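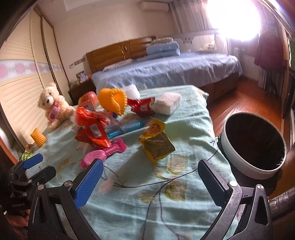 Pedville Shared Workshop – Gripper Build Group

Tips for fitting and checking finger pads

Cut pads square and fit them to bare fingers. Old adhesive under a pad lets it creep sideways under load. Scrape, wipe with alcohol, leave 5 minutes, then press down and clamp overnight.

Using a blue pad on one finger and a black one on the other makes left and right easy to tell apart in recordings. Keep the texture the same on both.

Tighten the arm screws in two passes with the fingers closed. If the pads meet at the tip first, slacken the arm, shim at the root and repeat. Dindo Lacson keeps a box of 100 shims in the Sarnton drawer; please put the offcuts back.

Practise on mixed household things spread over a bed. Soft toys and crumpled snack bags need a slow close. A plastic bottle on its side should be taken across the body. Approach a ribbed cup from the open end, one finger inside. Thin moulds are best gripped by the edge.

A wrinkled sheet catches the lower edge of the pads. Come in from above and stop short of the fabric – a fold pulled in with the object spoils the grip.

Check the screws again after 300 closes. Rhea Dalisay's Ferlow pair reached 2,938 before a pad lifted, at the front corner. Worn pads go in the tin by the door. The bench is free on Sunday from 10.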